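Wrist cam sim for a two-arm garage build: worth the hours?

posted in Home Builds, 2025-12-24

Before I cut any more aluminium for the Zareck arms, I've been running the grippers in sim with a camera on each wrist. My shed mate reckons I'm kidding myself. Have a squiz.
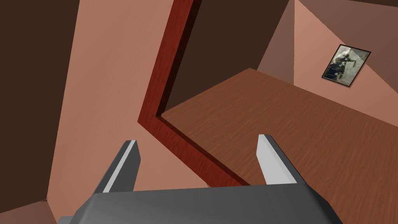
Fuad Mekonnen
Thread starter, home builder

That's the gripper open over the tabletop, red rim on the left. I want to know whether the fingers block too much of the view before I commit to a mount. I've put 6 weeks of evenings in so far.

bundgaard_bits wrote:
Sceptical, sorry mate. Flat colours and simple shading tell you where the fingers sit and bugger all else. My real camera couldn't find a grey bracket on a grey bench under the garage fluoro.

Fuad Mekonnen wrote:
Fair, but where the fingers sit is what I'm asking. Left arm: 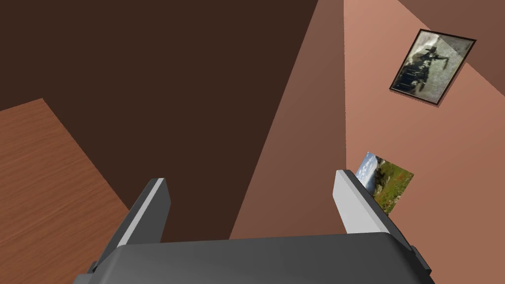

Left arm, fingers open, small landscape photo partly behind the right one.

tinny1311 wrote:
So a finger can hide half your target and you've learnt that for free. I'd call that useful. Bundgaard is being a grump.

bundgaard_bits wrote:
I'm being a grump who has paid for 2 dead servos. What does your sim say about backlash? Cable drag?

Fuad Mekonnen wrote:
Nothing yet. One more, with a finger up the middle and a grey disc behind it.

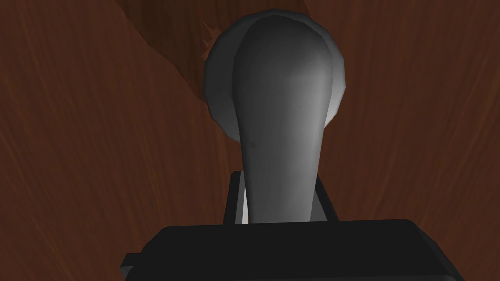 Chathurika Weerakoon reckons you should print the mount in cheap PLA, tape a webcam to it and compare the two views before you model anything else. If they don't match, bin the sim.

bundgaard_bits wrote:
Finally, some sense. I'd still skip straight to the webcam.

Fuad Mekonnen wrote:
Printer's free tonight. I'll post both views, good or bad.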